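## Installing the Plurkilico Mod on a Dedicated Server

Use this section if you host your own Girkton server. Players joining someone else's server only need the client files.

1. Stop the server. Do not copy files while a match is running.
2. Back up the `maps` and `config` folders.
3. Unpack the server archive into the Girkton root folder and let it overwrite `gamerules.cfg`.

**Caution:** Saved matches from version 2 of the mod will not load in version 5. Keep the old folder if you still need them.
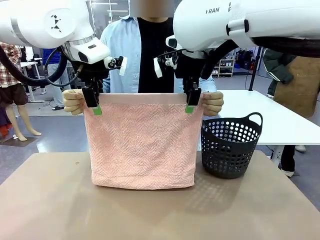 4. Open `server.cfg` and set `mod_path` to `plurkilico`. The name is case-sensitive on Linux.
5. Set `max_entities` to 2000. Lower values cause vehicles to vanish on the larger maps — Thoroddsen in particular.
6. Start the server and wait for the line `mod loaded, build 482`.
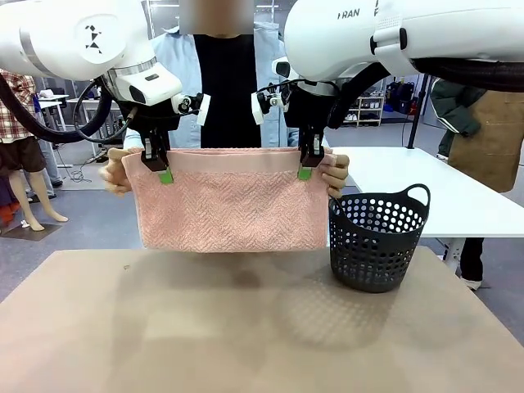

*Two arms holding a pink towel by its top corners.*

If the build line does not appear, check the following:

- The archive was unpacked into the root folder, with no extra folder in between.
- `mod_path` has no quotation marks or trailing slash.

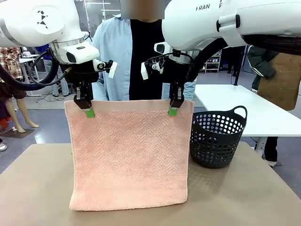

7. Join from a client and load the Bestetti map. It is the smallest one and the quickest to test.
8. Open the console and type `mod_status`. Client and server must show the same build.

**Note:** Custom maps go in `plurkilico/maps`. Maps left in the main `maps` folder are ignored by the vote menu.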